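Subject: Re: [Endon-household] Musty smell from front loader, and is it worth cleaning the seal?

Hello all,

Sorry to be slow with this, I have been meaning to answer since the start of March and then the garden got hold of me. The earlier message said:

> We moved into the Ullari flats in the autumn and the washing machine came with
> the place. Towels come out smelling like a pond. I have tried more powder and
> I have tried less powder. Does anyone clean the rubber ring round the door, and
> if so what with? I don't want to ruin it, as it's the landlord's.

Yes, do clean it, and please don't be frightened of it! I ignored mine for years -- I thought a machine full of soapy water must surely be keeping itself clean -- and my towels went just the same way as yours. The place to begin is the bottom of the rubber, where it folds back on itself before it meets the front panel. Pull the fold gently towards you and run an old flannel along it. I have had hair grips out of mine, and a bus ticket, and a grey sort of paste I would rather not dwell on.

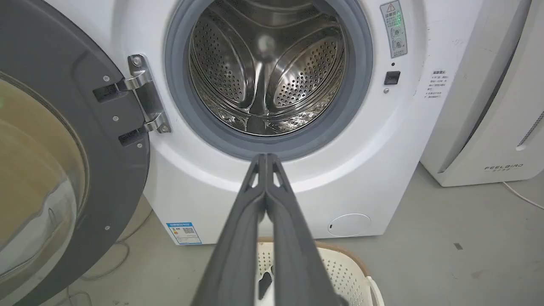
2 min read (posted to the Plurside laundry pages, 143 views)

With the door swung right back like that you have plenty of room to get a hand in all the way round the ring. I use warm water with a drop of washing-up liquid, then a clean damp cloth, then a dry one. Do the glass as well while you are there, and the rim of the door on the inside, going carefully round the little screws. The two raised paddles in the drum are worth a wipe too, though the drum itself is mostly looked after by a hot wash with nothing in it. I do one of those a month.

As for powder, I went back to the smaller scoop and stayed there. My neighbour on De Graaf swears by vinegar, but I have read so many arguments about what it does to rubber that I leave it for the salad.

The other thing is to leave the door open between washes, as wide as your kitchen will let you (unless you have a cat or small children, in which case keep it shut and wipe it dry instead). Wash the towels again afterwards, hot, and don't pack them in too tightly.

Do write back and tell us how you get on, and if the smell is still there after a couple of weeks I would look at the filter next.

All good wishes from the far end of Endon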